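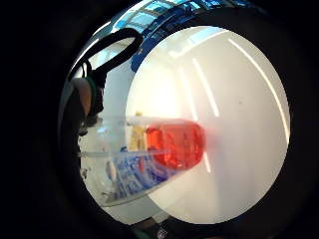 Rakena is a sheet music preparation and parts library service for jazz ensembles, big bands and small theater orchestras. The company was set up in Flendley to copy horn parts by hand and moved to digital engraving when its first clients began asking for files they could print on the road. Rehearsal supplies go out with the printed sets: pencils, page clips, binders, and other small goods. The shop in Trarkley handles all packing and returns.

What we hold

The library contains 4,000 arrangements. Of these, 285 are for vocalist with quintet or smaller, and 168 are for full big band. Each title is stored as a score, a set of transposed parts and a chord sheet. Vocal charts are kept in 5 standard keys. Other keys are prepared on request.

How parts are made

Every part is laid out with page turns placed at rests. Repeats are written out where a player would otherwise turn back more than one page. Bar numbers appear at the start of each line, and rehearsal letters match the score. A second copyist reads all parts against the score before release.

Rental and returns

Sets are rented by the concert or by the season, which starts in September. Pencil marks may be left in - ink may not. Clients in Clelldale can collect and return sets in person.

Page last revised May 28, 2018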